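Veletti Bench Rules: good practice pack for small robot cells
Reviewed 29 January 2023

What it is

The Veletti Bench Rules are a ring-bound handbook, a set of wipe-clean cards and a folder of blank forms. They are meant for people who run one or two robot arms at table height on fiddly work: fitting parts, taking equipment apart, sorting small components. Big guarded cells in car plants are outside what it covers, and the introduction says so on the first page.

I bought the second edition for our bench at Dutireck in Plundville, where the work is computer cases. Memory goes in and comes out, drives go in and come out, and the arm does as much of that as we can get it to do. Before this we had our own rules, typed up over a few years and stuck on the wall. They were not bad, but they had been written by several people and two of them disagreed about who was allowed to move a fixture.

The pack comes in 3 parts: the bench, the workpiece and the hand. By 'the hand' they mean the gripper and whatever is fixed to it. I'll go through them in that order, then say something about the forms.

The bench

Most of this part is about fixtures. The main rule is that every part the robot is going to pick up or put down must have one home and that home must be bolted or clamped to the table. Loose trays are not allowed, even for a quick try. If you have a slotted table this is easy to keep to. If you have a plain desk top you will be drilling holes.

I agreed with the rule straight away and then found out how often we broke it. We had a habit of setting a spare memory module down beside the fixture, just for a minute. The card for this rule has one line on it: 'If it has no pocket, it is not on the table.' I have put that one up where I can see it.

There is also a good section on printed fixtures. It asks you to write the file version on the underside, to check the pockets with a real part after every reprint, and to bin anything with a cracked lip instead of gluing it. The advice on pocket depth is more useful than anything I have found elsewhere. A drive standing on end wants a deep pocket and plenty of room above it for the fingers. A memory module lying flat wants low blocks round it, and not so tight that the edge of the board rubs on the way out.

Where I part company with the book is on colour. It wants every fixture in a bright colour that does not appear on the workpiece. Our printing is done in grey, and our cameras cope. Reprinting the lot would cost us a good deal of time for very little. The handbook gives no reason for the rule and I have marked it 'not adopted' on our form, which the pack does allow.

The workpiece

This was the part I paid for. It covers the state the equipment should be in before the arm is switched on, and it is strict.

For computer cases it asks for mains lead out, side panel off and stored away from the table, loose cables tied or tucked clear of the path, and the case fixed so that it cannot slide. It then asks you to look inside and name anything that could catch a finger. Latches, handles, raised plates and shrouds all count. You write these down on the card as 'snags' and the person who teaches the path has to sign next to each one.

I thought this was overdone until I tried it with one of our own cases. A processor socket with its plate up is a snag. So is every open latch at the end of a memory slot, and the front edge of the case too if the arm comes in low. My list ran to 18 entries. Before that I would have told you there were two or three things worth worrying about.

The handbook also says to look from more than one side. A view from above the table gives you the layout and the general clearance. A view from the wrist gives you what is close to the fingers and shows up brackets that you would miss from a standing position. It recommends doing the snag list from both, with the arm stopped.
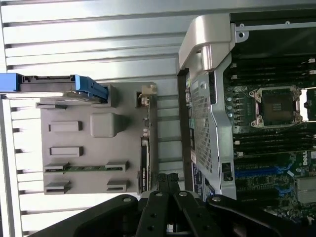
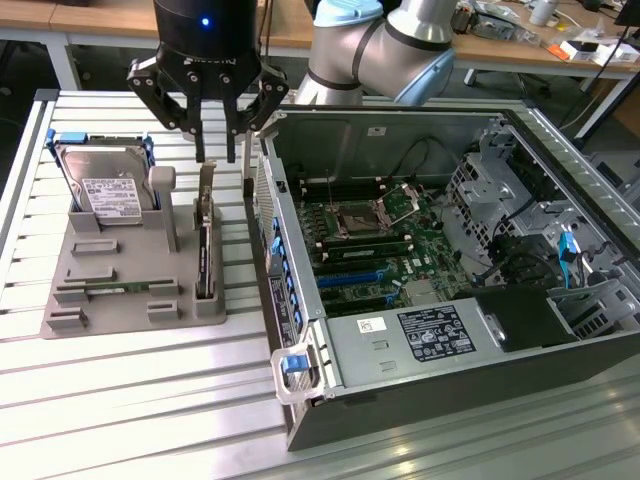

Gripper, grey plate and open case, with the processor socket empty.

The hand

The third part is the shortest and the weakest. It covers finger wear, screw checks, cable routing along the arm and what to do after a knock.

The screw check is sound. You put a paint mark across each screw head and the metal next to it, and look at the marks at the start of each session. If a line has broken, the screw has turned. We did not do this before and we do it now. The book asks for a full check with a driver every 1000 cycles, which for us comes up often enough to be a nuisance but is probably fair for linked fingers with a lot of joints in them.

After a knock, however light, you are told to stop, back off by hand, check the fingers open and close evenly, and then run an empty cycle at low speed before going back to work. I have no quarrel with any of that. What is missing is anything on grip force. There is one paragraph, and it says to use 'the least force that holds the part'. That is true, but a memory module and a hard drive are very different things to hold, and a person new to this needs somewhere to start. The Zamora guide, which we used to borrow from a neighbouring workshop, has a proper table of starting values by type of part. I would have liked the same here.

There is also nothing about static. For a pack that uses circuit boards in a good many of its examples, I think that is a real gap. We have kept our old page on wrist straps and earthing the table and slipped it into the binder at the back.

The forms

You get a start sheet, a snag list, a change record and a stop record. The start sheet takes me a couple of minutes. The snag list takes longer the first time and hardly any time after that, as long as the case is the same model.

The change record is the one that has made the most difference. Any time someone moves a fixture, swaps a finger or edits a path, it goes on the sheet with initials. It sounds like paperwork, and it is, but when a pick starts missing by a little you can go straight to what was altered last.

The stop record I like less. It wants a cause for every stop, chosen from a fixed list, and the list does not fit our kind of work. 'Part not found' and 'part not seated' are on it. 'Part seated but latch not closed' is not, and with memory slots I need that one. There is an 'other' box, but it is tiny.

The forms are printed on both sides, so you cannot pin them up and read the whole thing. Veletti will send the files if you write and ask - I did, and they came quickly - but I don't see why they are not in the pack.

What it does not do

It does not replace a risk assessment and it does not claim to. Speed limits near people, stop buttons and guarding are dealt with in a page that tells you to follow the maker's manual and the safety standards that apply to your machine. If you are setting up an arm for the first time, do that work first and buy this later.

Would I buy it again

Yes, for the workpiece section and the change record. If you already have a written routine that people follow, you may only want the cards, which are sold separately. If your routine lives in one person's head, get the whole pack.

There is a third edition due in April. I have written to ask whether it will include grip force values and a page on static, and will add the reply to this review when I have one.

Good: snag list, screw marking, fixture advice, change record.
Not so good: grip force, nothing on static, cramped stop record, forms printed on both sides.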